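Home | News | Features | Workshops | Events | About us | Contact

Two grippers, one narrow room: a chat with the tester at Dreltero

By Gebremichael

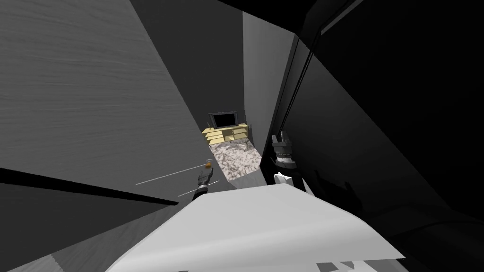
Both grippers in the simulated living room, with the television stand at the far end.

Shares 40 | Comments 2

I had been meaning to visit Dreltero ever since the firm moved into its new rooms at Gullton, and on 21 July 2022 I finally got on the train and went. The woman I had come to see has been comparing grippers there since March, and she asked me not to print her name, partly out of shyness and partly, I think, because she feels the whole team ought to get the credit. She made us a pot of tea, cleared a pile of cables off the spare chair, and for most of the morning we sat in front of her screen and talked about fingers.

Fingers are what she worries about. The project is called Skurnport, and it asks what sort of hand a two-armed household robot ought to have if it is going to work in ordinary homes, with all their awkward gaps and corners. Before anybody buys metal, the candidates are tried out in a simulator, in rooms built to be a nuisance.

"People expect me to start with a nice big table and a cube in the middle of it," she told me. "I did start there, and every gripper we had looked marvellous, and I learned nothing at all. So I went looking for the meanest room I could find."

The room she opened first certainly qualifies. It is a living room of sorts, seen down a tight passage, with a pale wall that has a fine wood grain to it on one side and a great dark panel on the other. Right at the back there is a low yellowish stand with a flat television on it and a speckled rug in front. Both grippers have to work between the wall and the panel, and I found myself pulling my elbows in just looking at it.

I asked whether the furniture mattered, or whether it was only there to make things look homely.

"Oh, it matters to the cameras," she said. "That rug is a pest, all those little flecks. One of our depth settings used to see bumps in it. And the dark panel is worse in its way, because the gripper in front of it is dark grey too, and if you're relying on colour to find your own fingertips you can get in a dreadful muddle. I've told the camera people they should all be made to spend a week in there."

The tests themselves are simple enough to explain. Each pair of grippers gets 200 attempts in each room, and a longer run of 1000 if it does well enough to be taken seriously. She keeps a note of how often the fingers close cleanly and how often the wrist bumps something on the way in, and it is the second of these that she finds herself reading over breakfast.

"Everybody asks me about grip strength," she said, topping up my cup (I had not quite finished the first, but she is that kind of host). "Strength is fine. They're all strong enough for a toy or a spoon. What you want to know is how much room the hand needs behind the fingers. You get a lovely slim pair of prongs and then there's a great lump of wrist following along after, and the lump is what hits the wall."

I wondered if short fingers were the answer, then. She laughed and said that she had thought so too, for most of the spring. Short ones are stiff and they go where you send them, and in the open they beat everything else she has tried. Put them beside a wall, though, and the body of the gripper has to come in so close to the thing you're after that there is hardly an angle left to choose from. Longer fingers give you more choice, but they bend a little at the tips, and the simulator is not very good at bending.

"So I take those scores with a pinch of salt," she said. "I'd put more trust in the bumps, and I'd want the bending checked on a bench before I told anyone to spend money."

We got on to controllers after that, and here I must admit my notes become rather untidy. Dreltero has been comparing one controller that plans both arms together with another that lets each arm plan by itself and then wait its turn. She had been sure the first would win. In the wide rooms it does, comfortably. In the narrow ones it spends so long thinking that the simpler one has often got on with the job, and she seemed rather tickled by having been wrong.

"I had a bet on it," she said. "I owe somebody a cake."

Before I left I asked what she would like to try next, if she could have anything she wanted. She thought for a good while. A thinner wrist came first, and then a camera mounted lower down, nearer the fingers, so that it isn't forever peering round its own arm. After that she wants more rooms, and smaller ones. She has a cupboard under some stairs half built already, with a sloping ceiling, and she turned the screen round so I could see how little headroom she had left in it.

Share this | Print | Back to Features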